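Cumanby Shared Workshop
Two-arm helper build: progress report to the Grovanora small projects fund
Prepared by Maja Kaczmarczyk
21 October 2021

Work since the July report has gone mostly into the simulator. The physical base is still on the bench at Cumanby waiting for its second shoulder bracket, and we did not want to lose the fall to that. The model of the robot now loads with both arms, both grippers and the white body shell, and we can drive it from the same control code the hardware will use.

The test room has a white counter along a blue wall and a pink table across from it. The robot works between the two.

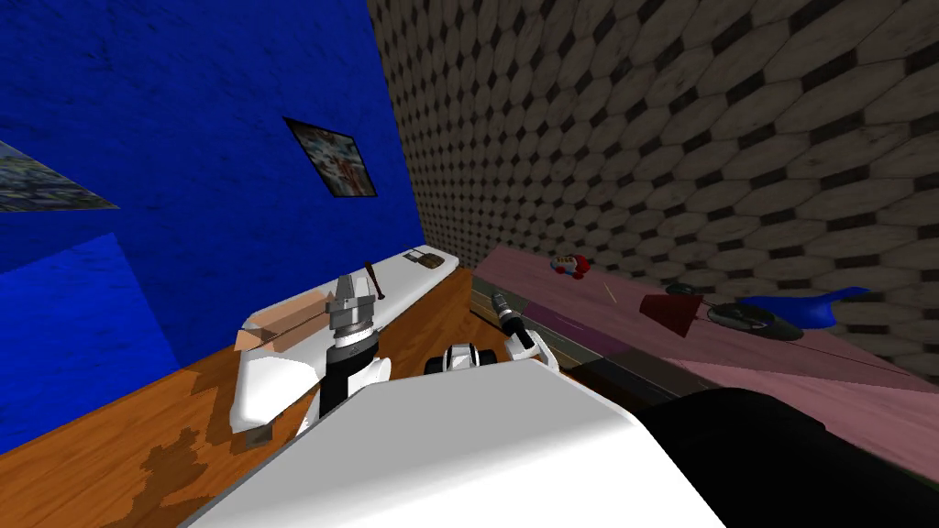 Issue 4

Reach. The left arm works the counter side and the right arm works the table side. We ran 400 reach trials from a fixed base position. The left arm was within tolerance in nearly all of them. The right arm was worse at the far edge of the table, where the elbow comes close to its limit. Ogundipe has rewritten the limit check and the new version goes in next week.

Grippers. Each has two fingers and opens and closes on its own command. Closing force in the simulator is still a guess — we need the real motors running before we can set it properly.

Objects. We added small items for the table and larger ones for the counter, among them a cardboard box and a baseball bat. The bat is there as a long, awkward shape for planning a two-handed lift. That routine is written but not tested.

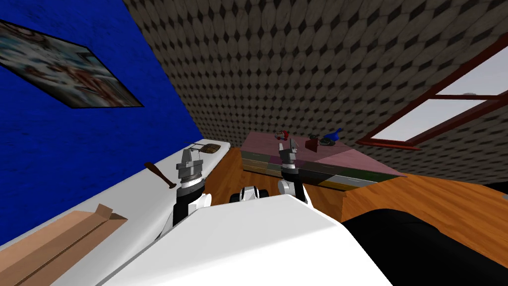 Both grippers open, with the bat and tray on the counter and the small items on the table.

Problems. The Bosura motor controllers came 11 days late and one had a damaged connector. The replacement is in hand. Simulation runs are also slow on the workshop computer, about half the speed we planned on, so longer batches are left going overnight.

Spending is within the approved budget. We have not touched the reserve for spare parts.

Next period:
Fit the shoulder bracket and power up one arm
Set gripper force from bench readings
Run the two-handed lift in simulation
Repeat the reach trials with the new limit check

We ask that the hardware demonstration be moved back 2 weeks. No extra money is requested.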